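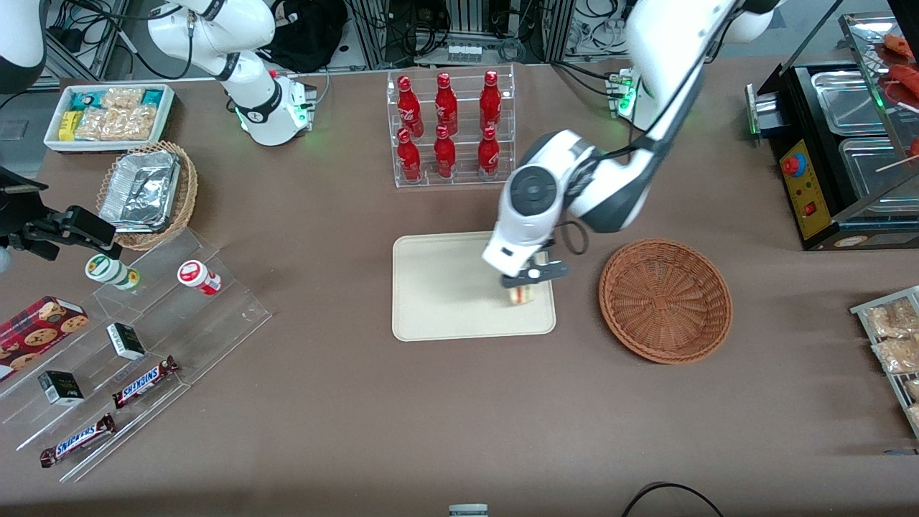 About the Skuvari Robotics Club

Skuvari is the student robotics club at Bronitz College. We meet on Tuesday evenings in the Ahmadpour Building, from 5.30 until the building closes at 9. Membership is open to any student at the college, on any course and in any year. There are 33 members at the moment. A little under half are studying engineering or computing, and the others come from all over the college, including catering, graphic design and nursing.

The club was started by Fahad Rizvi, who teaches control and electronics here. He still comes most weeks. In the first year it was a line-following group with a box of small wheeled kits. Those kits are still used for the autumn beginners' sessions, but most of the work is now on robot arms.

What we are working on

Our main project is the snack counter. The aim is a two-armed robot that can take a simple order and put it together from a counter laid out like a small kiosk. It has to pick an item from a display or a warmer, place it on a tray or in a basket, and leave everything else standing. The project will be our entry for the Flullance Cup, a student competition for robots that handle everyday objects. The regional round is in June.

We chose food and drink because the packets are all so different. A chocolate bar is stiff and easy to grip. A bag of crisps changes shape when it is squeezed, and clear plastic reflects the ceiling lights, so the vision team has had a lot of trouble with it. Soft items such as sandwiches need a light grip, closed slowly. Bottles are fairly simple to hold but fall over if the arm brushes past them on the way to something else.

The robot is driven by hand to begin with. One member moves the arms through a task while the cameras and joints are recorded, and the recordings are then used to train the robot to do the task by itself. We recorded 206 runs last term and kept 130 of them. The rest were thrown out for dropped items, cables in the way or a camera that had not been switched on.

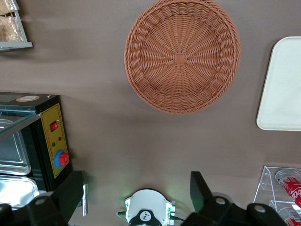
Each arm ends in a two-finger gripper. The fingers are bolted on and can be swapped, and the mechanical team keeps a drawer of older sets that were too short, too smooth or too wide to fit between two packets. Anyone who wants to design a new pair can do so. You draw it, the team looks it over, and it gets printed and tried on the baskets first because they don't mind being knocked.

The layout of the counter is changed between sessions. Baskets and trays are moved about, and the displays are turned or filled with something else. A robot that has only seen one arrangement does badly with the next one — we learned this at last year's regional round, where the judges moved our tray a hand's width to the left and the arm put everything down where the tray used to be.

How the club is organised

There are four teams: mechanical, vision, control and counter. The counter team looks after the objects, writes the order lists and keeps the score sheets. It is a good place to start if you have never written any code. New members usually spend two or three weeks with each team and then choose one. You can change later, and plenty of people do.

There is also a short safety session, which everyone has to do before going near the arms. It takes half an hour and covers the stop buttons, where to stand, tying back hair and what to say before you switch anything on. Please don't bring drinks to the bench. Food from the counter is not for eating, as most of it has been picked up and dropped many times.

Second-year students can count their work in the club towards the project unit. Speak to Fahad before the end of October if you want to do this, as the form has to be signed by your own tutor as well.

Joining

Come along on any Tuesday in term time. Go in by the side door of the Ahmadpour Building and follow the corridor to Room 34. You don't need to bring anything, though a laptop is useful. Membership is free for the first term, and after that there is a small yearly charge towards spare parts and travel to competitions.

Beginners' sessions run for the first six weeks of the autumn term. If you start later in the year, one of the older members will take you through the same material at your own pace.

Visits and open evenings

We hold an open evening each spring, when visitors can place an order and see how the robot gets on with it. Local schools can also ask for a visit during the day. Groups of up to 12 work best, as there is not much room around the bench. Write to the club by way of the college office and mark your message for Skuvari.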